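Hi Jianguo, quick catch-up on the permit backlog for November 2019. We started September with 136 open applications at the Hodham counter and we're down to 37, so I'm pretty happy! 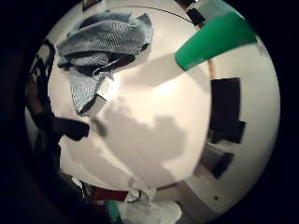 The Greden duplexes are still the sticky ones – the stair drawings came back twice and I've asked Kanchan Kanaujia to sit down with the designer. I've spent $650 of the $1000 for plan scanning. Can I carry the rest over to the deck and porch files?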